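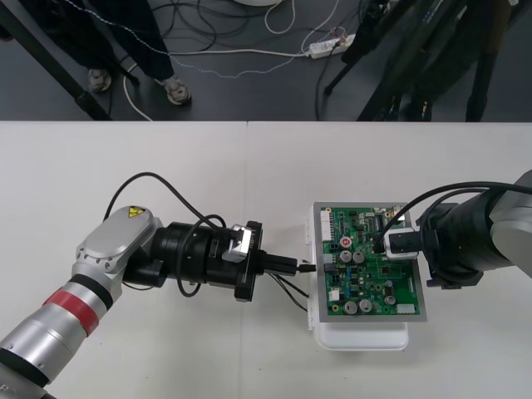
Open Friday at Pekard: two arms, one circuit board and a lot of patience

I have been to enough automation open days to know the routine. There is coffee, there is a slide with an arrow pointing up and to the right, and then a machine does something it has done many times before on that exact spot. So I went to Pekard's open Friday in May with low hopes and a notebook, mostly to see whether the claim on the invitation held up. "Teach a robot wiring in an afternoon," it said.

I work for a small shop that builds control boxes. Plugging in cables is most of what our people do all day. If a machine can be shown how to do that by someone who can't write code, I would like to know. I would also like to know what it costs in hours, and that was the part the invitation left out.

Our group was let in at 9. The host was Tzu-hsuan Chiu, who runs the teaching side at Pekard, and she skipped the slides, for which I give her credit. The method is easy enough to follow. A person moves a pair of handheld controls, the arms copy the movement, and everything gets recorded: joint positions, what the cameras at the grippers see, how far the fingers are open. Do the same job over and over and you have a stack of demonstrations to train on. Pekard calls its recording software Gomix. I never got a clear answer on how much of it is their own and how much was already out there.

The job being taught was connectors onto a green circuit board in a white housing. I was glad to see a real board, thick with parts, and a wire harness that would not lie straight. Too many of these events use big wooden pegs.
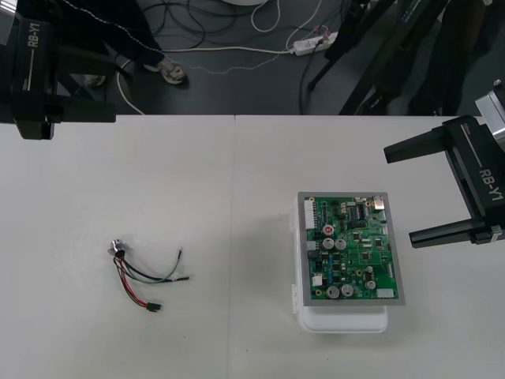

The board and a loose harness on the table, with a gripper on either side.

What struck me was how slow it is. The operator, Lionel Chevalier, has been doing this for two years and is plainly good at it. He still stopped short of the header, backed off, and came in again. He told us the hard part is that he can't feel the plug. On a bench your fingertips know when a connector is seated. With the remote controls he goes by sight, and the gripper blocks a fair share of what he wants to see.

I asked how many demonstrations they throw away. Chiu said that of the last 41 recorded before our visit, they kept almost all. That sounded high to me, so I asked what counts as a keeper. A slow one counts. One with a second try at the plug counts too, as they want the robot to learn how to recover. Fair enough, but then "kept" doesn't tell me much about quality, and I wish they would say so up front.

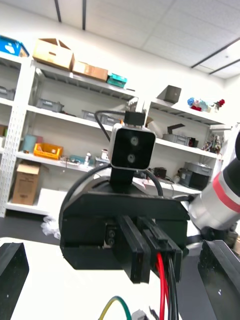 The target for this one task is 1,000 recordings. Work that out with a person at the controls, plus the time to put everything back before each run, and the "afternoon" from the invitation starts to look thin. Chiu's reply was that the afternoon refers to training the operator. I went back and read the invitation again over lunch. It does not say that.

A visitor from Escobedo, who make harnesses, asked the best question of the day: what happens when the supplier changes the wire and it comes in stiffer? Chevalier said they would record more with the new wire. How many more, he couldn't say. I liked him for not making up a number.

We were also told about a method where you take hold of the arm and push it through the motion yourself. Pekard uses this for simple moves, such as getting to a safe starting position. They don't use it for the plugging work, partly for the practical reason that the person's own hands and sleeves end up in the camera view. That made sense to me, and I would have liked more time on it.

Before we left there was a short session for written questions. I copied down the one that mattered most for a shop like ours.

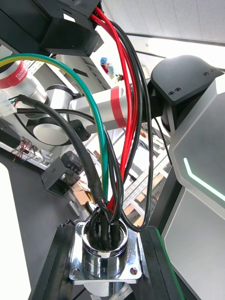

Can one set of demonstrations be used for a different connector?

Only in part. The reach and the general approach may carry over, but the grip and the last bit of the push usually need new recordings for each connector shape.

I had hoped for better, though it matches what I heard from Grimex last year, when they were selling a similar service and were a good deal less open about it.

Would I send our people? One of them, perhaps the one who is least impressed by gadgets. Pekard let us stand close, ask rude questions and watch second tries, and I didn't catch anyone hiding a bad run. But I saw a person plugging in connectors through a pair of arms, at a fraction of the speed of a person plugging in connectors. I did not see a trained robot do the job alone. I asked twice, and both times the answer was that this would be shown at the next open day. I've put my name down for it.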